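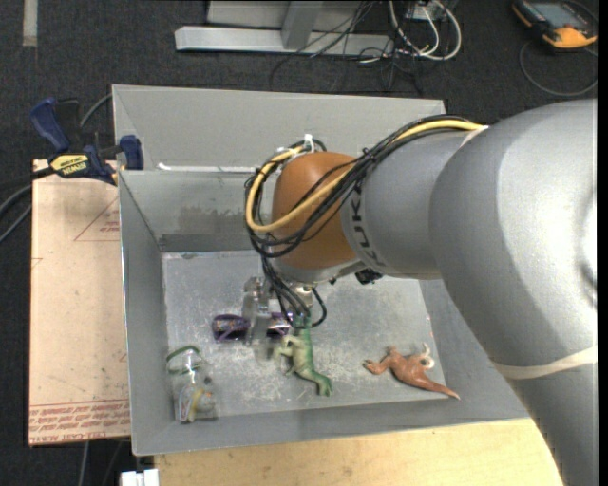 Gray KUKA arm over a gray bin, with its yellow and black cables.

2025-10-03

I am home since last night from three days at the Brusier, a small hotel with thermal baths in the hills. Several of you asked me how it was, so I write it in pieces. It will be long, sorry.

1/ The room first. We had the cheaper kind, on the side of the parking lot. Clean, a good mattress, a very small shower. In the closet there are two bathrobes and two pairs of slippers. The slippers are one size only and my feet are not this size.

2/ You can walk to the baths in your robe through a corridor under the building. I felt strange doing this the first morning, because the corridor passes the breakfast room and people with coffee look at you. The second morning I was also looking at people.

3/ There are 2 indoor pools and one outside. The outside one is the reason to come. I went before breakfast, in light rain, and stayed until my fingers were like raisins.

4/ Now the treatments. I booked the salt scrub with massage, 60 minutes. Please note that the 60 minutes include the shower in the middle and also the form you fill in at the beginning. The massage part is maybe the half of it. It was a very good half.

5/ The woman who did it asked me what pressure I like. I said "medium" and I received what I would call strong. If you are like me, say "light". My shoulders were sore that evening and then the next day they were better than they have been since February.

6/ They use oils from Wover. You can choose between three smells: pine, orange, and one named "Calm" that smells to me like a clean kitchen. I took the pine. They sell the same bottles at the front desk and they don't push you to buy, which I appreciated.

7/ My husband does not like massages. He took the mud wrap because he thought that in the mud no person would touch him. Wrong. They put it on with the hands. He says he would do it again, but only the part where you lie in the warm blanket and sleep.

8/ Food. Half board is included if you book the package. Dinner is at 7 and they mean 7. Soup was excellent on both evenings. The fish was dry. For lunch we walked down to Cumer, the café next to the church, and ate dumplings with butter. Go there. Bring cash.

9/ The quiet room: loungers, herbal tea, a big window. There is a sign for silence, and most guests respect it. One couple discussed their new kitchen for a long time. I now know the price of their countertop.

10/ A comparison, because I was asked. Last year we stayed at Biswas, which is bigger and has more saunas. Brusier has better water and better beds. For children I would say Biswas. For sleeping, Brusier.

11/ Cost. For the two of us, three nights, with dinner and one treatment each, we paid 1,000. Without the treatments it would be 700. I think it is fair, but for us it is a once a year thing.

12/ Small things to bring: your own slippers, a hair tie, a second swimsuit (the first one does not dry overnight), a book you don't mind to get wet.

13/ I forgot the parking. It is free but narrow. If you have a large car, ask them for the place by the gate when you book.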